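The Station at Brerkinell

My brother left me the layout and the house went to the bank. I drove up in March with a rented van and took the railroad out in four sections, the way he had marked it underneath in pencil. He had bolted it so it would come apart. I had not expected that. He had lived in that house for nineteen years and never talked about moving.

The layout was HO scale and covered a made-up branch line that ran from a harbor called Nenis up to a mountain town called Brerkinell. Everything along the line was done. The harbor had a fish dock and a coal pile and a row of boats with nets you could see through. There was a trestle, a tunnel 44 inches long with a cleanout hatch in the back, and a farm with a muddy yard. Then the track came up the last grade and into Brerkinell, and at Brerkinell there was a siding, a water tank, and a flat place painted brown where the station should have been.

I set it up in my basement. It took most of a week because my floor slopes toward the drain. I put cedar shims under the legs and checked it with a marble.

The kit for the station was in a box with the spare couplers. It was a Cordeiro kit, number 524, and the price tag on the end was from a store that closed when we were both still in our thirties. The box had been opened. All the walls were there, still in their sheets, and the instructions had been folded and refolded so often that they had come apart into separate squares. He had written on them. Next to step two he had written "wrong, do roof first." Next to step nine he had written "no."

I had never built a kit. When we were boys he did the building and I ran the trains, usually too fast. I once put a freight off the table and onto the cement, and he glued the boxcar back together without telling our father. The boxcar was in the yard at Nenis now. You could find the crack if you turned it over.

I read the squares of instructions three or four times. Then I went to the hobby shop two towns over and asked the woman at the counter what glue to use on old basswood. She sold me a bottle of Brastov and told me to seal the backs of the walls before I painted anything, or they would curl up like potato chips.

I painted first. They curled up like potato chips.

I put them under a stack of phone books for four days. Two of them came back flat and two came back mostly flat. I sealed them then, both sides, and after that I did what she had told me in the order she had told me to do it.

The windows took the longest. There were eleven, each one a little frame about the size of a fingernail, and the glazing was a sheet of clear plastic you cut yourself. I cut one too big and shaved it, and then it was too small. I worked at the kitchen table with the good lamp. My wife ate her breakfast at the other end and read the paper. She asked me once whether the people in there were going to have a place to sit. I looked on the plan and there was a bench, so I told her yes.

I did the roof first, as he said. I never worked out why he wanted it that way. Done his way, the rafters sat in their notches without any pushing, so I suppose that was the reason, or part of it.

Step nine was the sign. The kit came with a blank board and a sheet of letters, and the instructions said to glue the board to the front of the building over the door. He had written "no" there and nothing else. I looked at the front of the building for a long time with the board held up in tweezers. It covered the top of the transom window. I tried it on the gable end and it looked like it belonged to some other station. I put it back in the box and worked on the chimney.

A few days later I was down on my knees behind the layout, checking a wire that had come off the tunnel section, and I saw two small holes in the brown flat place. They were drilled clean, a couple of inches apart, out near the edge of where the platform would be. I had taken them for screw holes. I got a piece of strip wood and it fit the first hole with no play in it, and then the second.

So he had meant it to stand on posts at the end of the platform, where you would read it from the train coming up the grade.

I painted the board cream. The letters were dry transfers, very old, and half the sheet would not let go. I needed three Rs and an E and got them. The second L cracked down the middle as I rubbed it and I left it like that. Under the name there was room for the elevation. He had penciled one on the plan in the corner, 3,052 feet, so I put that on too, with the smallest numbers they gave you. It took me two evenings and I held my breath for a good part of it.

The station went on without any trouble. I ran a little ballast up against the platform and wetted it with thinned glue from an eyedropper, and in the morning it was hard. The bench is inside. You can see the end of it if you bend down and look in the left window.

I called my sister-in-law that night. They had been divorced a long time but she was the only other person who would know what I meant. I said I had finished Brerkinell. She was quiet, and then she asked if I had put the sign over the door.

I said no, it went on posts.

She said good. She said he had argued with her about that sign for an entire winter, and she was the one who had wanted it on posts - he was the one who wanted it over the door. She had not known he ever drilled the holes.

I went back downstairs after we hung up. The passenger train was sitting at Nenis where I had left it, two coaches and a mail car. I turned the lights down and eased the throttle open, and it pulled out past the fish dock and the boats.
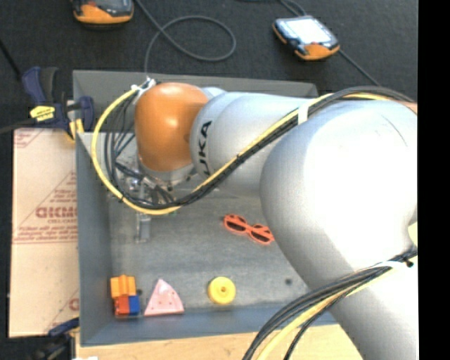 It went over the trestle and into the tunnel, and I waited for it at the other end. I kept it slow. On the last grade the engine slipped a little and caught, and the headlight came around the curve and landed on the board. I let it roll up to the platform and shut off the power, and then I stood there a while with my hand on the throttle.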